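Lichens: what they are and how they live
Speaker notes, Hurnora Field Naturalists, 29th June

Start on time. Lights down after the first specimen has gone around the room. Hand lenses are on the side table and people can pick one up whenever they like.

Opening

A lichen is a fungus living together with a partner that can photosynthesise. The partner is usually a green alga, sometimes a cyanobacterium, and in a fair number of species both are present. The fungus makes up most of the body and gives the lichen its shape. The name we give a lichen is the name of the fungus. The alga has its own name.

Say early that lichens are not mosses. Mosses are plants, with small leaves and stems. A lichen has neither, and it has no roots. The things on the underside that look like roots are called rhizines. They hold it on to the bark or rock and do not work as roots do. 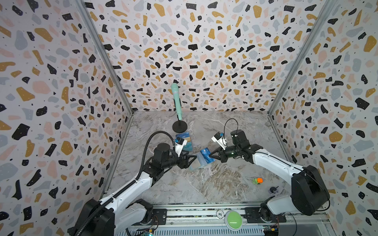

Shobha Iyer asked at the run-through whether a lichen harms the tree it grows on, and said it was the first thing her neighbours would want to know. Answer it here. It does not feed on the tree. It uses the bark as a place to sit. A dying tree often carries a heavy cover, but that is mostly down to the thinner canopy letting in more light.

What each partner does

The alga makes sugars or sugar alcohols in the light and the fungus takes a large share of them. Where the partner is a cyanobacterium it provides glucose, and it can also fix nitrogen from the air. That matters on bare rock and poor sand.

The fungus gives shelter. Its upper layer, the cortex, screens the alga from strong sun. Under the cortex is a thin green layer where the algal cells sit, and under that is the medulla, a loose mat of threads with air spaces. Draw this on the board. Three lines and some circles will do.

Mention that many of the algae can live on their own. The fungi are seldom found without a partner.

Growth forms

Crustose. Flat, like paint, and you can't lift it without taking the rock too. Most of what is on the Medeiros wall is this.

Foliose. Leafy, with an upper and lower side that differ in colour. Lifts at the edges.

Fruticose. Shrubby or hanging. The beard lichens belong here, and so do the pale tufts along the creek at Jendau.

Pass the trays left to right. Ask people to keep the lids on the crustose pieces, which shed grit.

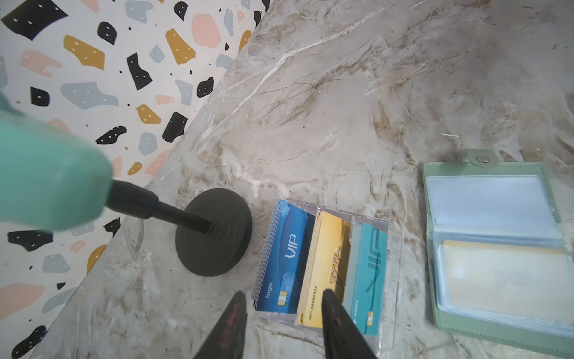

Round black base standing on the marble countertop

Water

Spend more time on this than last year. A lichen cannot control its water content the way a leaf can. It has no stomata and no waxy cuticle. It takes up rain, dew and mist over its whole surface and loses it again as the air dries. Dry, it stops photosynthesising and goes brittle. Wetted, it starts again, often within minutes.

Those with a green alga can get going on damp air alone. Those with a cyanobacterium generally need liquid water. This is one reason the dark jelly lichens keep to the seepage lines on Hikusberg.

Demonstration: dry foliose piece in a dish, water from the dropper, leave it sitting while I talk. The grey goes green as the cortex turns clearer. Come back to it after the next section.

Reproduction

The fungus makes spores in small cups or flasks. A spore that lands has to meet the right alga before it can form a new lichen, and most never do.

The other way is to send both partners out together. Soredia are powdery grains, a few algal cells wrapped in fungal threads. Isidia are little pegs that snap off. Wind, rain and passing insects carry them. Broken pieces can also take hold if they lodge somewhere suitable.

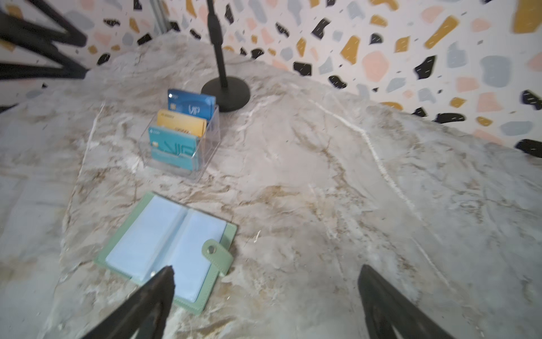
Would a piece glued to a new rock keep growing, one listener wanted to know last July, and could you restore a scraped wall that way? Sometimes, if the light and moisture match where it came from. Transplants have been used in research for a long time. Don't encourage collecting for it, and remind everyone that the reserve is permit only.

Growth rate

Slow, and it varies a great deal by species and site. Our marked rosette on the Medeiros wall has widened by 4 mm over 2 years. The wall stands at 840 metres and faces south, so it gets very little sun in winter. Don't stretch that into an age for the big patches. One rosette is no basis for it.

Air quality

Many lichens are sensitive to sulphur dioxide. They have no protective cuticle, so whatever is dissolved in the rain goes in with it. Shrubby species tend to disappear first and some crusts hold on in the middle of cities.

Nitrogen is now the larger concern in farming districts. Ammonia favours a few species, including the orange ones on shed roofs, and pushes others out.

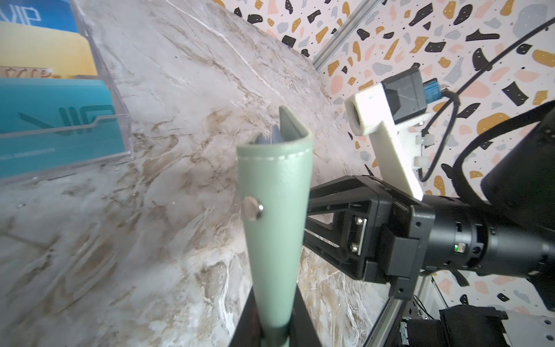 The road survey sheet lists 16 species, picked for being easy to tell apart with a lens. Go through the front page only. The back page is for people who want to try the spot tests, and those need bleach and gloves, so leave them for the workshop.

Check the dish again before questions. Top up the water if it has soaked in.

Questions, ten minutes. If someone asks about dyeing wool, refer them to the handout. Trays back in the blue crate, lenses counted in at the door.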